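Print this page | E-mail this page

Open day at Rilleck, 2 Sep 2023 – a thread

1/ Spent most of the day at the Rilleck open day, out past the rail yard. I took notes on my phone the whole time, so I'm putting them up in order. Long thread, mute me if robots aren't your thing. 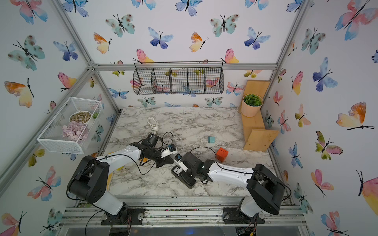
Replying, Vimex wanted to know whether the visitors got to drive the arms or only stood and watched, and whether it was worth bringing kids to the next one.

2/ You got to drive, if you signed up at the door. I did. More on that further down. Kids yes, if they can stand in a line for a while.

3/ Basics first. Rilleck is a small shop that does robot work for other companies, mostly handling and sorting. They opened the whole ground floor. There was a front room with coffee and posters, a long middle room with the demos, and a back room where they do repairs.

4/ Entry was free. You got a paper badge and a sheet with the demo times. My sheet had the wrong times for the back room and a woman at the desk fixed them with a pen.

5/ The two-arm cell was the one I came for. Two arms on the front rail of an aluminum frame, a gripper on each, a small camera at each wrist. The job is small stuff on a tabletop. There were two little cubes on the table, one teal and one orange-red.

6/ The walls of the cell are papered with watercolor butterflies. There's a shelf in the corner with a plant on it, and a basket of seashells on the side. My sister would move in.

7/ I asked the guy running the demo about the wallpaper. He said they change the backdrop between jobs. A model that has only ever seen a plain wall can get thrown off by a busy one, so they want it to see busy ones too.

8/ He also said the shells are a pain. Same size range as the small parts they usually handle, but no two have the same shape, and the fingers have to close on something curved.

9/ Now the demo itself. The task was a handover. One arm picks up a cube, the other takes it and puts it down somewhere else. Sounds like nothing. When you watch it at normal speed you see how much slowing down there is right before the two grippers meet.

10/ First run went fine. Second run the cube got dropped on the way over and the arms just stopped. The guy said that's what they are supposed to do, stop and wait for a person. He reset it and ran it again and it was OK.

11/ I liked that they didn't hide the drop. I've been to trade shows where the same clean run plays all day and if you come back after lunch it's still the same clean run.

12/ They keep a board with the run count on it. It said 181 for the week when I got there. A kid next to me asked what the most ever was and the answer was 800, in June, when they had two shifts going.

13/ Somebody asked about speed. The answer was that a person is faster at this, by a lot. He didn't dress it up. He said the work they get paid for is the kind where the same motion has to happen all night and a slow steady pace is fine.

14/ OK, driving. You sit on a stool at a table next to the cell with a pair of handles, one for each hand. You move the handle, the arm moves. You squeeze, the gripper closes. There's a foot switch and if you take your foot off it everything holds still.

15/ I was bad at it. My right hand was OK and my left hand kept drifting. You look at the arms, then you look at your hands, and by then you've moved. The tip I got was to never look at your hands. That helped.

16/ It took me three tries to pick up a cube. I never did get the handover. The person after me, a teenager, got it on the first go and then did it again to show off a little.

17/ What surprised me was how tiring it is. Each turn was short and my shoulders felt it afterward. They said the people who do this for work take a break every 30 minutes and swap off.

18/ Every visitor run was recorded, by the way. There was a sign and you had to check a box on the sign-up sheet. I checked it. I asked if my bad runs would be any use and he said the bad ones get marked and kept apart from the others. Fair enough.

19/ Next station over was from Bozkurt, who make conveyor parts. They had a short belt loop with a reader over it, sorting boxes by label. It was quick and loud. I didn't learn much from it but it had the biggest crowd all day, I guess since you could hear it from the door.

20/ The Bozkurt people were handing out rulers. I took one. It's a good ruler.

21/ Etent had a table too. They do software that schedules which machine gets which job. It was mostly a screen with colored bars on it. The screen went down partway through the talk and showed a 404 page for a while, which got a laugh, and the presenter went on with a marker and a whiteboard. I understood it better that way.

22/ The Etent idea, as far as I followed it: when a job stops, like the dropped cube did, the system decides if it's worth calling a person over right then or if other work can go ahead first. They said most lost time in a small shop is a stopped machine that no one has walked over to yet. I've worked in a warehouse and I believe that.

23/ Back room. This was the best part for me and hardly anyone went in. They had a gripper taken apart on a mat with the parts laid out in order and a card next to each one. You could pick the parts up. The fingers wear first, then the cables.

24/ On cables – the repair tech had strong opinions. Every time a joint turns, the cable turns with it, and sooner or later it fails inside where you can't see. She had a coffee can full of dead ones. She swaps them on a schedule and doesn't wait for a fault.

25/ I asked her what breaks that people don't expect. Connectors. A connector backs out a little, the arm works fine in the morning, then it starts dropping out in the afternoon and everyone blames the software.

26/ There was a short Q&A in the middle room at the end. Most of the questions were about jobs. The owner said they have hired more people than they had before the arms came in, mainly for setup and repair, and that he can't promise what their customers do. That was a straighter answer than I expected. One man wasn't satisfied with it and said so, and they talked for a good while.

27/ Someone else asked if the two-arm cell could fold laundry. It can't, at least not this one. They tried towels last winter. The trouble is finding the corner.

28/ Small complaints. Parking was bad, use the gravel lot on the far side. The middle room gets hot. The sign-up list for driving filled up before noon, so if you want a turn, go early and do that before coffee.

29/ Bigger complaint: there wasn't much to read next to the demos. If you showed up between runs you had two parked arms and no idea what you'd missed. A one-page sheet at each station would fix it. I put that on the comment card.

30/ They said they plan to run it again next year, same building. No date yet. If I hear one I'll add it to this thread.

31/ One thing I forgot. Between runs you could walk right up to the acrylic at the front and look in. With people talking all around, I stood there longer than I meant to and missed the start of the Etent talk.

32/ That's all my notes. If you drove the arms too, tell me how your handover went.

Comments (5)

rail_yard_ray: I was in line behind you I think. Got the cube, dropped the cube. The left hand thing is real.

mossy_k: Did they say what the handles cost? I want a set for my garage and I know I can't afford them.

Reply from author: I didn't ask. Sorry.

tenpenny: The coffee can of dead cables is going straight on my bench. I've been throwing mine out and then wondering how long they lasted.

dot_in_receiving: I went for the Bozkurt belt and never made it to the back room. Now I'm annoyed. Will look for it next year.

Print this page | E-mail this page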